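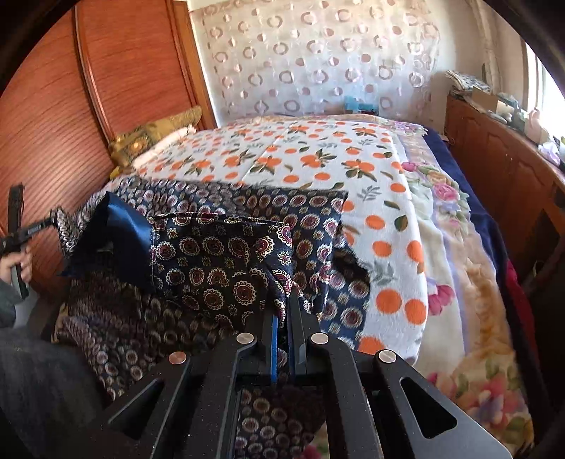 Folding lined stuff without it sliding apart?

gradomom29
Friday laundry again and the bed is buried. My problem is the navy medallion print with the satin lining. I fold it, the lining slips out one side, and by the time it gets to the wardrobe it's a ball. Does anyone fold these lining side out?

kofler_k
Lining in, always. Satin against satin slides, so fold in thirds and then roll it — don't stack it.

PruriaPat
Disagree with rolling. I rolled mine in March and had creases right through the lining. Hang it.

gradomom29
I'd love to hang it but I have 5 hangers left and they're spoken for.

kofler_k
Pat, you rolled too tight. Loose roll, 30 seconds, done.

PruriaPat
I did not roll too tight lol

Enda Tully
Lay a cotton scarf over the satin before you fold. It grips. I'd also get the fleece blanket off the bed first, mine clings to everything and drags the pile with it.

gradomom29
Ooh, the scarf thing I can do tonight. Does it matter if it's a thin one?

Enda Tully
Thin is fine, just not silky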